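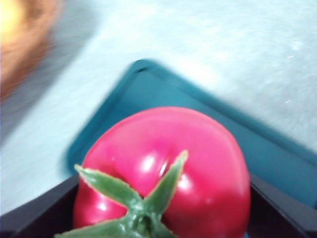
About us

Hi, and welcome to Moltari! I started this little school in Trosville after years of teaching logic to first-year students who mostly wanted to be somewhere else. I figured there had to be grown-ups who'd love to argue over what a promise is, or whether a ship with all its planks swapped is still the same ship – and there were plenty.

We meet upstairs at Ostermann Hall, at 7 in the evening, for courses of 4 weeks each. The autumn one is on the Stoics and the one after that is my favourite, on knowledge and doubt (bring a cardigan, the heating's moody). We read 2 short texts a week, out loud if people are keen, and then we talk.

There's also the Jarnard shelf, our lending library, which has grown to 2,000 books and has well and truly taken over the hallway. Borrow whatever you like. Pencil notes in the margins are welcome, and some of the old ones are better than the book.

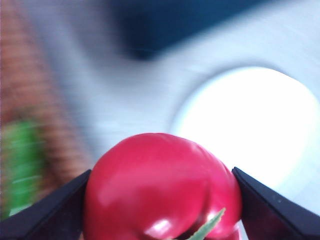 Do I need to have studied philosophy before?

Most people who come haven't. I explain any odd terms as we go, and the readings are all in English.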